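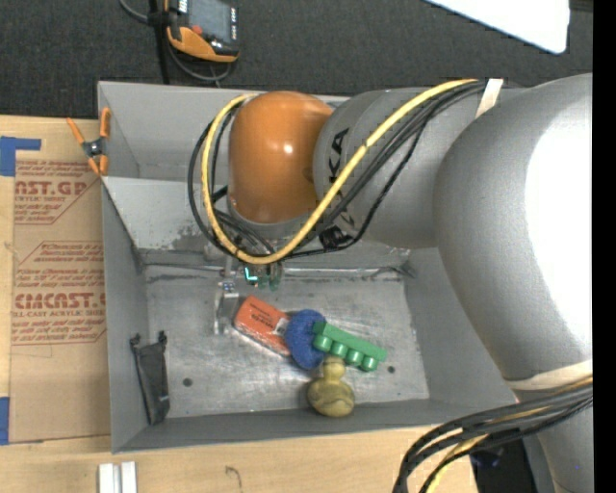
Jostovard Load Liner review: a boot tray that mostly earns its place

The Jostovard Load Liner is a moulded boot tray for estates and mid-size hatchbacks. I have had one in the back of my estate since December, and it has carried firewood, two bags of wet sand, a muddy spaniel and more garden waste than I care to remember.

Fitting took five minutes. You drop the rear seats, slide the tray in at an angle and press the front corners down until they sit behind the load lip. Mine had been rolled up in the box and the left side refused to lie flat at first. A night indoors by the radiator sorted that out.

The raised edge is 6 cm high all the way round. I tipped a full watering can in the back to test it and nothing reached the carpet. The old Gristix mat I had before was softer and easier to fold, but it had hardly any lip, and water ran straight off it on the first hill.

Grip is the weak point. The surface has a fine ribbed pattern which holds cardboard boxes and shopping bags well enough. Hard plastic crates are another matter – mine slid from side to side on every roundabout until I put an old towel underneath. Jostovard sells a rubber insert for this as an extra. I think it ought to be in the box.

The other annoyance is the spare wheel. With the tray in place you can't lift the boot floor, so a puncture means taking the whole thing out first, along with whatever is on top of it. Halima Tamuno, who has the same tray in a smaller hatchback, cut a flap in hers with a craft knife. It works, though it is no longer watertight and I wouldn't copy her.

Cleaning is easy. Dried mud comes off with a stiff brush and a hose, and dog hair doesn't weave itself into it as it does with carpet. There was a strong rubbery smell for the first 18 days or so of driving with the windows up, then it faded. One corner has a white scuff from a paving slab, but there are no splits.

Check the model list before you order, as the version for cars with a raised boot floor is sold separately and the two boxes look almost the same.

Fit: 5 out of 5
Grip: 3 out of 5
Cleaning: 5 out of 5
Overall: 4 out of 5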